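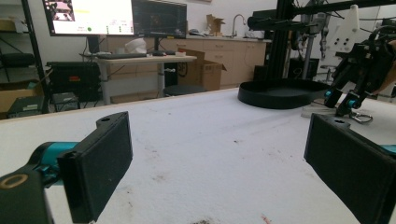 Thodoris Pappas
Research engineer, Tridora manipulation group

4. Collecting demonstrations with the hand-held tool

4.1 Why the same fingers

Our main question in this section is a simple one: if a person picks things up with a gripper held in the hand, how much of what they do can be passed straight to a robot arm? Earlier work in our group, on the Ververidis set, used a glove. The glove was comfortable and quick to learn, but fingers of flesh bend in ways that ours don't, and a good part of every recording had to be thrown away. With the hand-held tool we wanted the person to feel the limits of the machine from the first grasp onwards.

Figure 1 gives the view from the tool's own camera. The two black finger pads face each other over the white table, and the space between them is clear. Behind the table stands a desk with two monitors. To the right, a second gripper with teal joint pieces hangs over the work surface. We kept the ordinary clutter of the lab in view throughout, and we are glad we did, as section 5 shows.

Figure 1. View from the hand-held tool, with both pads in the lower part of the picture and the post on its round base at right.

4.2 Procedure

Recording ran through July. Each person was given a short practice period with the tool and was then free to work at their own pace. We asked them to pick up small household items, carry them over the table and put them down at a marked spot. We didn't tell them which way to approach an item, and the variety that came out of this was a real pleasure to look through! Some people came in low and flat, others dropped almost straight down, and one or two nudged an item round with a single pad before closing on it.

In all we recorded 2,946 grasps. Of these, 1,899 were used for training and 386 were set aside for testing. The remainder were left out, mostly for lost tracking (the camera was too close to a plain surface to find its place) and in a smaller number of cases for items knocked out of reach. The full list of reasons is in the appendix, along with the file that marks where each grasp begins and ends.

Tracking was done with Ronum, our own package, which works out the position of the tool from the camera alone. Plain walls and a pale table give it very little to hold on to. The edges of desks, shelves and cupboards give it a great deal, and recordings in which these stayed in sight were nearly always good from start to finish.

4.3 Transfer to the arm

The trained model was run on a Trateck arm without any recordings made on the arm itself. This was the part we were most keen to see. Of 386 test starts, one for each grasp set aside, the arm finished 221 with the item at the marked spot. The glove model, run from the same starts, did markedly worse, and it failed most often in the last moments before closing, where a small error in the width of the opening matters most.

What excites us is the kind of movement the arm made. It slowed before contact much as people do, and on long items it turned the pads to meet the narrow side. We had written no rule for either. The nudging habit came across too, though less reliably, and the arm sometimes pushed an item well past the point where a person would have stopped and closed.

Most failures came with flat items lying flush with the table. People deal with these by feel, and our recordings hold no measure of force. A thin sensor behind each pad is the obvious next step, and a first version is being fitted now. We also want to repeat the test with the camera set slightly higher, so that the tips of the pads stay in view when the opening is at its narrowest.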